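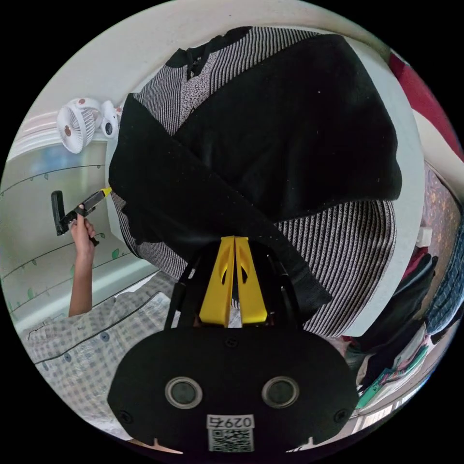
The Cudgate C2 is a battery fabric shaver with a 58 mm head, three guard heights and a claimed blade life of one year in normal domestic use. I bought it in August at the full price of £39 and have used it every week since, mostly on wool. Knitwear is the hardest test for this class of tool, as the surface is uneven and the yarn can be drawn up through the guard. Black knit is useful for judging the result: a few tiny pale specks of lint on a plain black panel can be seen from across a room, while the same specks among narrow black-and-white stripes are hard to find at all. Anyone checking a shaver on striped or speckled fabric alone will tend to think better of it than they should.

What is in the box
Shaver, clip-on guard, spare blade, cleaning brush, USB-C lead. There is no mains plug and no case. The instruction leaflet is one folded sheet and is clear enough, though the drawing of the guard settings has heights 1 and 3 swapped. Height 1 is the closest cut. Check this on the dial, which is right, before starting on anything you care about.

Build
The body is two plastic shells held by three cross-head screws under the rear label. The seam is even and does not creak under grip. Weight with the bin empty is 124 g on my kitchen scales. The Jidano I used before was heavier and had its weight towards the head, which made it press into the cloth if the hand relaxed. The C2 balances over the motor and needs slightly more attention to keep it flat.

The guard is thin perforated steel with two sizes of hole. The larger holes are set in a ring towards the outside and take most of the pilling. The smaller ones in the middle do very little on wool but are effective on cotton jersey. The rim of the guard has been properly rounded off. On the Jidano it had not, and I had to dress it with fine wet-and-dry paper before it stopped catching.

Cutting
Pass speed matters more than pressure. With the garment laid flat on a firm surface and the shaver moved in small circles, the motor note stays constant and bobbles are taken off at the first or second pass. With the garment held in the hand or draped over a chair arm, the cloth rises into the holes and the result is patchy. An ironing board is too soft for the closest setting. A smooth board or a table top is better.

Results by fabric, all at height 2 unless stated:
Lambswool, fine gauge: good. Two passes.
Merino: good, but go to height 3 at the cuffs and hem.
Wool and acrylic mix: fair. The acrylic bobbles are tougher and some are bent over by the blade without being cut.
Cotton jersey: very good at height 1.
Brushed cotton: poor. It removes the nap as readily as the bobbles.
Mohair: not attempted.

Collars, plackets and buttonholes need care. The head is too wide to sit flat next to a raised edge, and if it tips the guard meets the fabric at an angle and can nick it. I stop 10 mm short and finish those parts with a hand comb. A smaller head would help, and Bultell do sell one for their own model, but it does not fit this body.

Battery and noise
The maker gives the motor speed as 3,000 rpm unloaded. I have no means of checking that. Charging from flat took two hours ten minutes. Run time on a new battery was 52 minutes on fabric, with a noticeable drop in the last five. It does not run while charging, an irritating omission as the battery light only comes on when there is almost nothing left. Noise is moderate – lower in pitch than the Jidano and easier to live with.

Emptying and cleaning
The bin slides off the back and holds enough for one heavily pilled jumper. It must be emptied before it is full, or fibre packs around the blade spindle and the motor slows. The brush supplied is too stiff and too short. An old make-up brush does the job better. The blade lifts straight off once the guard is unscrewed, and it will go back on upside down if you are not watching, in which case it cuts nothing.

Spares
Cudgate list a pack of two blades under part number 996. I ordered one pack direct and it arrived in four days. Alfie Lightfoot, who repairs small appliances locally and looked over mine when the switch became stiff, cleaned the contacts and thought the battery could be replaced by anyone able to solder. The cell is a common size. The switch has given no trouble since.

Faults
One, apart from the switch. The clip on the guard ring has developed some play and now rattles at height 3. It has not come loose in use.

Verdict
Recommended for fine wool and cotton jersey. Not recommended for brushed fabrics, or for anyone who wants to work around collars without a second tool. At the full price it is fair value, mainly on account of the spare blades. I would deduct half a star for the leaflet and another half for the charging.

Four out of five.

Reviewed by Alfie Fothergill, 7 June 2024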